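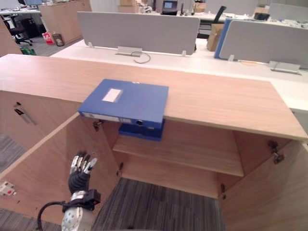 **Wie oft muss der Greifplaner neu planen, wenn die Hand schon unterwegs ist?**

Bei uns einmal pro neuer Objektpose, höchstens aber alle 128 ms. Dazwischen fährt der Regler die letzte Bahn weiter.

---

**kabelbinder_ost** · Mi., 6. Februar

Die Frage oben kam im Stuver-Thread schon zweimal, deshalb jetzt separat. Aufbau: Fünffingerhand, Kopfkamera, Planer ist Stuver, darunter der Gounder-Regler. Aufgabe: Ordner vom Schrank nehmen, der vorne über die Kante ragt. Problem ist die Pose. Sobald die Hand vor den Ordner kommt, springt die Schätzung um bis zu 19 mm, und der Planer verwirft die Bahn.

**nullraum**

128 ms halte ich für zu schnell. Du planst auf Rauschen. Setz das Intervall hoch und friere die Pose ein, sobald die Hand im Nahbereich ist.

**kabelbinder_ost**

Einfrieren hatte ich. Wenn der Ordner beim ersten Kontakt verrutscht, greifen die Finger daneben. Überstehende Ordner kippen leicht.

**tf_baum**

Welche Maske nimmst du für die eigene Hand? Bei uns lag es daran, dass die Fingerkuppen nicht im URDF waren. Handschuh wurde maskiert, Metallkuppen nicht, und die landeten als Punkte am Objekt.

```
self_filter:
 padding: 0.012
 links: [palm, fingers, fingertips]
```

**nullraum**

Padding von 12 mm frisst dir aber die Ordnerkante weg. Genau die braucht er.

**tf_baum**

Kommt auf den Sensor an. Mit 5 mm hatten wir weiter Geisterpunkte.

**erkport_nutzer**

Andere Baustelle: offene Schranktüren. Sind die bei dir in der Kollisionsszene? Ich hatte mit Sukex den Fall, dass der Planer den Unterarm durch die Tür gelegt hat, weil im Modell alles geschlossen war.

**kabelbinder_ost**

Türen sind drin, als feste Quader mit gemessenem Winkel. Zu den Kuppen: fehlten tatsächlich im URDF. Mit Maske und 8 mm Padding springt die Pose noch um 2 mm. Planungszeit liegt jetzt bei fast 355 ms, wenn beide Türen offen stehen.

**nullraum**

Dann passt dein Takt von 128 ms sowieso nicht. Die Anfragen stauen sich.

**kabelbinder_ost**

Stauen nicht, Stuver verwirft alte Anfragen. Log lade ich hoch, sobald ich die Zeitstempel bereinigt habe.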